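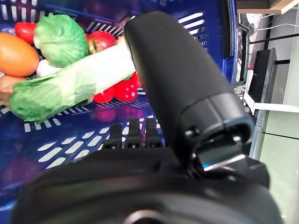

Holger Tveit's comment on the draft handling rules, left in the margin of section 2: a rule that says "do not touch the objects during a run" is no use unless it also says when a run starts and when it stops. He wants the start tied to the controller state and not to whoever is at the desk saying "go." Agreed. Most of Wednesday went into rewriting the section on that basis.

Wednesday, bench notes, produce basket

Task is still pick from basket, toy produce, mixed pile. Controller is the Korton. Rules draft is the one Tyra Berge circulated before the break, with my edits.

Definitions, as they now stand:

Run: from the moment the Korton goes to ENABLED until it drops to HOLD or OFF, for any reason. A paused policy with the drives on is still inside a run.

Reset: anything done to the basket, its contents or the bench between runs. Drives in HOLD at minimum. OFF if a hand goes between the fingers or under the wrist.

Intervention: any human contact with the objects, basket or arm inside a run. Ends the run. The run gets logged as intervened, whatever the arm had managed up to then.

Tyra's version had a fourth category, "assist," for nudging an object back in reach without stopping. Removed. Looking back through the old logs, assists were entered as successes by one operator and as failures by another, and in the spring set they weren't entered at all. Going forward there is no such thing as an assist.

Reset procedure. The old text said "randomize the objects." Everyone read it differently. I was tipping the basket out and pouring it back, Holger was placing items by hand in what he considered a varied arrangement. The hand-placed piles are flatter and the long items end up along the wall, so the two sets are not comparable. New text:

1. Controller to HOLD. Confirm on the lamp, not on the screen. Screen lags.
2. Arm to park pose.
3. Lift everything out into the tray.
4. Check each item against the object sheet. Damaged or sticky surfaces go in the reject box with a note.
5. Tip the tray into the basket in one motion from rim height. No arranging afterward.
6. If an item lands outside the basket, drop it in from rim height. Do not place it.
7. Basket back against the stop. Hand clear, step behind the line, call "clear."
8. Enable.

Step 5 will sometimes give a bad pile, e.g. the bok choy lying straight across everything with the leaves over the front. Leave it. A pile that looks awkward is a valid start condition. The temptation is to fix these, and I caught myself doing it 2 times before lunch. Both runs struck from the log.

Long soft items. The bok choy is the one that touches the finger before anything else does, stalk end toward the gripper. Contact on approach is allowed under the force limit and is not a fault. It becomes a fault if the item is pinned between the finger and the rim. Added a line to section 4 to that effect. Tyra may want a number for "pinned." I don't have one yet. For now the operator's call, and it has to be written down with the run.

Slotted basket. The perforated walls and floor are a hazard we had not written up. A fingertip edge could catch in a slot on the way out, and so could a sleeve cord or a lanyard during reset. Rule added: no lanyards at the bench, badge in pocket. For the arm side, lowered the allowed lateral force near the floor of the basket and added a stop condition if the basket moves off its stop. Tested the stop condition by pulling the basket by the handle with the arm parked and drives enabled from behind the line, using the hook. Trips correctly. Repeated 3 times with the same result.

Need to decide whether the glossy floor matters. Red items give a red reflection on it, and the segmentation log has a number of low-confidence patches low in the basket. Could be that, could be something else. Not a rules question except for one thing: no changing the room lights partway through a session. Put it in section 3 under session conditions, along with blinds.

Wrist camera. Lens check at the start of each session, dry cloth only. Image to be saved before the first enable and again after the last. If the second one shows the view has shifted on the mount, the whole session is marked suspect. Holger thinks this is harsh for a session of several hours and would prefer a check at midday too so only half is lost. Fine, added as optional.

Cables. Draft said "cables tidy." Replaced with: no cable inside the reach circle, slack loops tied off, nothing that has to be stepped over between the desk and the e-stop.

Naming. Run numbers continue from the Fernden set and are never reused. A struck run keeps its number with the reason beside it. The last good run today is 413. The gap in the sequence before it is the two I struck, plus the basket tests, which should never have been given run numbers in the first place. Tests get a T prefix from tomorrow.

Time cost. A reset under the new steps takes roughly twice as long as the old one. Most of it is the sheet check in step 4. Tried it with the sheet taped to the shelf and it went faster. Gurik, who have to follow the same text at their bench, should be asked if they can live with it before we freeze the wording.

Left open:

Who may clear an intervened run for reuse as training data. I say no one, Holger says with a second signature.

Force limit with the Skjelbred fingertips, if we ever fit them. Present limit applies to the fitted ones only and the rules should say so.

Whether "clear" has to be called when working alone. Tyra wrote "yes, out loud" on the first draft and I have left it in.

Gloves. Neither of us had anything written down.

Section 2 and section 4 sent to Tyra at 16:40. Section 3 still needs the wording on blinds. Controller OFF, basket emptied into the tray, key back in the drawer.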